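Speaker notes: Why your sourdough starter is fine
Evening talk, Dronmont community kitchen

Start with the jar. Hold it up, take the lid off, pass it down the front row. Let people smell it before I say a word!

Opening question: who here has thrown a starter away? (Hands. There are always lots of hands.) Mine went in the trash twice before Fereshteh Rahimi gave me a spoonful of hers and told me to stop fussing.

What's in there. Flour, water, wild yeast, and a whole crowd of bacteria making acid. The yeast gives you the lift and the bacteria give you the tang. People were baking this way in Egypt more than 4,000 years ago, without a kitchen scale between them. Pause here, I love this bit.

The gray liquid on top. It's called hooch, and it means the starter is hungry. Stir it in or pour it off, then feed. Pink or orange streaks, or fuzzy mold: throw it out, no debate. Say that one twice.

Feeding. Equal weights of flour and water, and keep back a spoonful of the old stuff. Rye wakes up a sleepy jar like nothing else. Show the rubber band trick for marking the level.

Temperature. Kitchens in June and kitchens in winter are two different worlds. Faustine Texier keeps hers on top of the fridge and bakes 2 loaves at a time, lucky woman. If the dough is slow, wait. Go read a book. It'll get there! 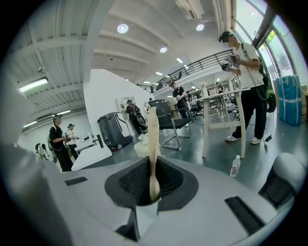
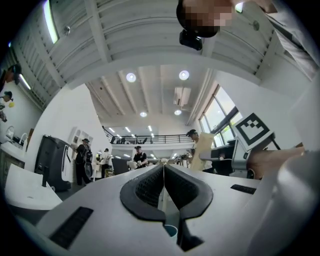
Now the fridge. You can leave a starter in there between bakes and go on vacation with a clear conscience. When you're back, take it out, feed it, let it bubble, feed it again. Mine sat for 6 weeks once and made a gorgeous loaf on the third feeding.

Discard. Pancakes, crackers, waffles. Crackers are the easy win: discard, oil, salt, rosemary, rolled as thin as you can stand. Hand out the Nitano tin now, and remember to ask about sesame allergies first.

Questions. Someone will ask about tap water (fine in most places, let it stand overnight if it smells of chlorine). Someone will ask about whole wheat. Yes, go for it, add a splash more water.

Spoonfuls of starter to take home are by the door, bring your own jar or grab one from the box.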